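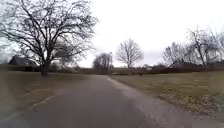 Queridos lectores, este mes nos toca contaros algo que en el grupo de navegación llevábamos desde diciembre queriendo contar con calma, y que por fin tiene forma: el método de seguimiento de caminos sin mapa que Natnael Lemma empezó a escribir casi como un ejercicio para él mismo y que ahora usamos todos. Lo llamamos Curkeo (el nombre lo puso él, no preguntéis) y la idea cabe en una servilleta: el robot mira hacia delante, decide qué parte de lo que ve es suelo por el que puede pasar y elige el siguiente tramo comparando lo que tiene delante con lo que recorrió hace un rato.

Dicho así parece poca cosa, ya lo sé, pero quien haya pasado una tarde persiguiendo a un robot que confunde la hierba seca con el asfalto gris sabe lo que cuesta. En invierno los colores se juntan, el cielo cubierto aplana todo y los bordes del camino se vuelven una sugerencia. Por eso Natnael insistió tanto en entrenar con recorridos de esa época, con árboles pelados y céspedes apagados, y en dejar dentro los fotogramas borrosos que antes tirábamos sin mirar. ¡Cuánta discusión nos costó aquello! Matěj Rusnák, que se encargaba de limpiar los datos, tardó lo suyo en dejarse convencer.
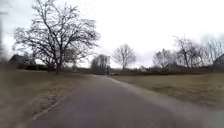

Asfalto, hierba de invierno y bastante desenfoque en los bordes: con material así trabaja Curkeo.

El resultado que más ilusión nos hace es el de la última tanda. De 49 recorridos, el robot completó 42 sin que nadie tocara el mando, y en los 7 restantes hubo que intervenir, casi siempre en curvas suaves donde el borde derecho y el izquierdo no se distinguen igual de bien. Con la versión anterior, la que descartaba los fotogramas movidos, nos quedábamos bastante más abajo. Matěj repitió la comparación dos veces, con los mismos trayectos y los mismos ajustes, porque no se fiaba, y las dos veces salió a favor de dejar el desenfoque donde estaba.

Quedan cosas por resolver, claro. El método sigue dudando cuando el camino se estrecha a lo lejos y los setos se comen el horizonte, y todavía no sabemos si es cosa de la resolución o de cómo pesamos la parte central de la imagen. Tampoco lo hemos probado de noche, y de los charcos mejor hablamos otro día.

Si queréis ver los números con detalle, Natnael los presentará el jueves 7 de julio en la sala Workneh, a la hora del café, y después habrá rato para preguntas y para mirar juntos algunos de los recorridos fallidos, que son los más entretenidos. Quien quiera proponer caminos para la siguiente tanda puede escribirle a Matěj: le vienen bien los tramos con grava, los cruces sin señalizar y, en general, cualquier sitio donde vosotros mismos hayáis dudado por dónde seguir.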